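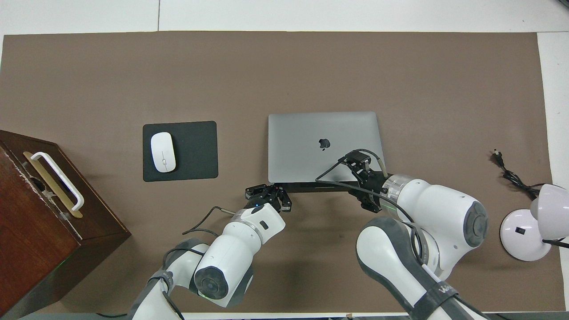

Photo: Tassanee Rojanasak / Arncombe Raptor Care

Flight Pen Checklist, May round, with comments

Thanks so much to everyone who walked the pens with me on Sunday, and sorry it ran long (the red-tails wanted a word with each of us!).

[x] Double doors, pens 1 to 3: latching well. Please let the outer door close before you touch the inner one, even with your arms full.
[x] Perches: turf is fresh in all but pen 2, where the low one has gone bald and I'd love it swapped before we see any sore feet.
[ ] Netting, north side: 4 small gaps up near the ridge. Diarmuid has the ladder and has promised me Tuesday's supper break.
[x] Water pans: scrubbed and refilled.
[ ] Food freezer: one bag of donated venison had no note about ammunition. Set it aside, please, and feed only meat we know was taken with copper.
[x] Scale: checked with the 2000 gram weight, and spot on.
[ ] Gloves: the left one by pen 3 is split at the thumb. Mackenzie is asking Brindham about a new pair.

Pen 4 stays closed until the owl settles.

Orathai

Recent posts
Osprey 577 is back on the river
Washing towels for the intake room
Notes from our Plititz visit

Get our monthly newsletter by email. Unsubscribe any time.

Contact | © Arncombe Raptor Care | Back to top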